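Old dishwasher in a brick-wall room: keep it or replace it?
Kollik Home Forum > Kitchens and Appliances

vlaaksonen
Hello all. I need some advice about a small dishwasher which stands against the brick wall in our shared workroom. We are 6 people and we use mostly plates and cups. My question is about large plates. When I put one near the side of the rack, it does not stand straight and I am afraid that it touches the door. Should I buy another rack, or is it my way of loading?
Valtteri Laaksonen

harneck_tom
It is your loading. Big plates go in the middle and face the center. I have done it this way for years, never one chip.

pinecone100
I do not agree with Tom. In a small machine the middle is where the water is strongest, so I keep it for the dirty bowls. Large plates at the back, with 2 empty places between them.

harneck_tom
Two empty places? Then you wash four plates and run it again after lunch.

pinecone100
Better than washing them again by hand.

Skiltell_Rita
Valtteri, can we see the machine and how the plate goes in? Also please write how far it is from the bricks. My old Huttunen was pushed so tight to the wall that the hose was bent, and I blamed the rack for a month.

vlaaksonen
Thank you for the quick answers. I did not measure the distance yet. First the corner with the brick wall, then a plate at the rack:
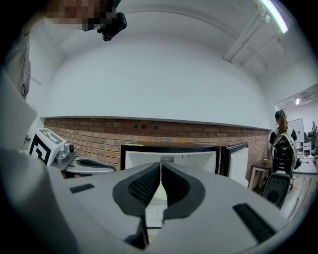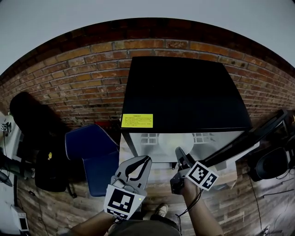
Reply from Skiltell_Rita
Thanks, now I understand better. The rack is a grid, so I would not buy a new one before you try the plate in a few different places. And do measure behind it, please.

Reply from harneck_tom
I still say middle. Close the door slowly and listen if it knocks on the plate.

Reply from vlaaksonen
I will try both ways this week, first Tom's and then the one with empty places. The hose I will check also.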